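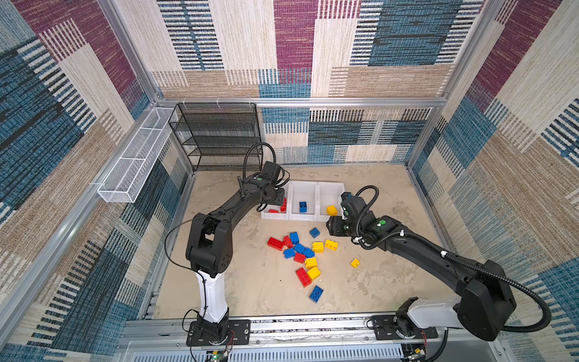
Sorting toy bricks by color is the quickest way to get a mixed pile off the floor. Gondlow, a toy library in Upadhyay, switched to it in October and now packs 40 sets a month that way.

Three open bins are enough to start. Put them side by side, within easy reach, and drop in a brick or two so everyone knows which color goes where. 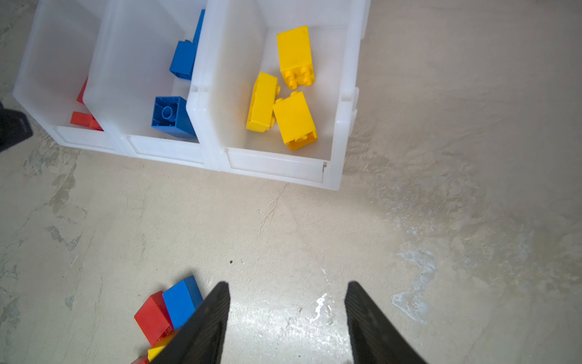 *Red, blue and yellow, with a bin for each.*

Leave size and shape for later. Small bricks sink under large ones – a shallow layer is easier to search. Gondlow starts a new bin at roughly 320 pieces.

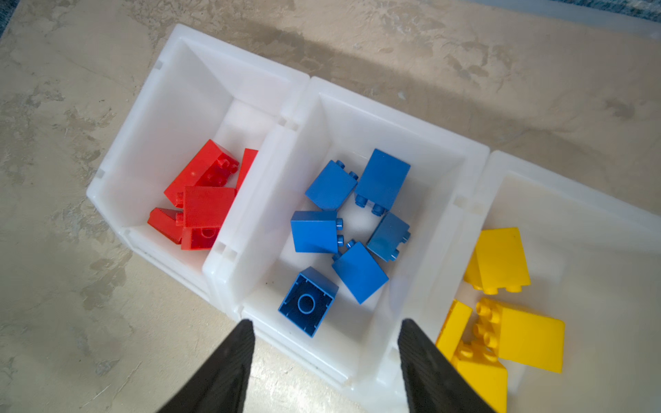 *Red bricks in a cluster, blue ones spread out in the middle bin.*

Lids can wait until the floor is clear.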